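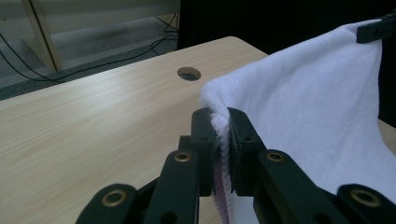 White terry towel, gripped at the edge.

Gosling: a table of handmade card challenge entries

README, last edited 23/11/2020

What this is

Gosling is a spreadsheet that got out of hand. It holds 998 entries to online card making challenges, one row per card, with the theme the card was made for, the techniques the maker listed, and whether it won anything. It covers 34 challenges run by three blogs: Oltberg Stampers, the Vorcombe Card Club and Caltdale Paper Days. All three agreed to be included, one of them with visible puzzlement.

I started it to settle an argument over whether you have a better chance of a prize if you put a bow on the card. See Known problems before you go out and buy ribbon.

Files

entries.csv – the main table
challenges.csv – one row per challenge, with theme, host blog, sponsor type and closing month
techniques.txt – the word list used to tidy up technique names
changes.txt – what I fixed, and in a few places what I then unfixed

Everything is UTF-8 with commas. Theme titles are in quotes, as card makers are fond of commas and even fonder of exclamation marks. I kept the exclamation marks.

Columns in entries.csv

entry_id: a plain number. Gaps are entries removed at the maker's request.
challenge_id: matches challenges.csv.
card_shape: square, tall, wide, round, or other. "Other" is mostly things that fold out and won't go back.
base_color: the main color of the card base, in the maker's own words, lower case. Expect "oatmeal."
techniques: separated by semicolons, cleaned with techniques.txt.
sentiment: the greeting on the front, if the maker typed it out. Blank otherwise. I didn't read greetings off photos.
bow: yes, no, or arguable.
theme_fit: a score from one to five, five being a card that plainly follows the theme.
result: winner, top pick, random draw, or none.

How it was put together

Entries were copied by hand from the public link lists under each challenge post. If the link was dead, the entry was left out. If one maker entered the same card in several challenges (a long and respectable tradition), each entry has its own row, and you'll find the pairs by matching base_color, techniques and sentiment.

There are no maker names, blog addresses or photos in the files. Please don't go looking for people from the greetings. Somebody's card for her sister's second wedding is nobody's research question.

The technique list took the most time. "Heat embossing," "hot embossing," "embossed w/ heat tool" and "my trusty heat gun!!" are now one thing. Dry embossing is kept separate, and I won't be taking messages on the subject. "Inking" and "ink blending" stayed apart for one release, were merged, and have been split again.

Known problems

theme_fit is one person's opinion. I scored the Oltberg entries first, while still fresh and generous, and the Caltdale ones last. Don't compare scores across blogs.

In six challenges the winner was picked by random draw, so result tells you nothing at all about the card. Filter these out if you care about quality, or leave them in if you want a humbling chart.

Winter themes are overrepresented. Vorcombe begins its Christmas challenges in what most people would call summer, and Caltdale runs a "not Christmas" challenge every November that fills up with snowmen.

The bow column includes "arguable" for twine, for printed bows, and for one large knot that I still think about.

As for the argument: once the random draws are out, too few winners remain to say anything about bows either way. Both sides have claimed this as a victory.

Using it

Free for study, teaching and hobby use, with a mention of Gosling and the three host blogs. Please don't sell it. I can't picture the buyer, but the clause is there.

Corrections are welcome if you give the entry_id and the column. "Row near the bottom, the pink one" has been tried – there are a lot of pink ones near the bottom.

Still to do

Add the second Oltberg anniversary challenge.
Decide whether washi tape is a technique or a material.
Check "oatmeal" against "oat," "porridge" and "cream (warm)."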